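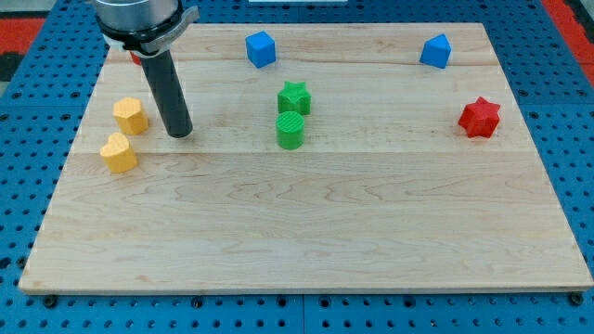
I want to write a small thread about my shape blocks, because Hayley Pearce asked me how I print them and my answer became too long for one message. I started in November, when my niece was bored with her old wooden puzzle. Now there are hearts, hexagons, cubes and more, and I keep a wooden board only for sorting them. The yellow heart and the yellow hexagon are the two I like most. I wanted them in the same yellow, so that the child must look at the form and cannot choose by the colour.

2/ The files are my own. I draw the flat shape first, then I pull it up to make it thick. Please make it thick enough that the block can stand by itself. My first heart was too thin and it fell each time somebody touched the table.

3/ About the lines. If you look at the side of the hexagon, you see faint horizontal lines from the printing. Many people ask me if I sand them. I don't. Small fingers like to feel them, and sanding makes a dust that I don't want in the house.

4/ The filament is from Trolico. I tried also the one from Zapata, but the blue came out darker than on the website and I had already printed 5 cubes – so these are now in a drawer.

5/ My settings, for those who asked: 3 walls, nozzle at 200 degrees, very little filling inside. I know some people print them with 100 per cent filling. It takes the whole evening and for me the block is then too heavy for a small child.

6/ The corners. A cube fresh from the printer can have a sharp bottom edge. I go over it with a small knife, slowly, always away from the hand. The heart needs it too, at the point.

7/ How we play: I put all the shapes on the board and I say one name. She must find it and put it in front of her. Later we do it with closed eyes. The hexagon is harder than I expected, she says it is "a circle with mistakes".

8/ Valentina Leiva wants a set for her group at Groltitari, so next I will print more stars. If somebody has a good way to print the thin points without them breaking, please write to me.

Last updated: November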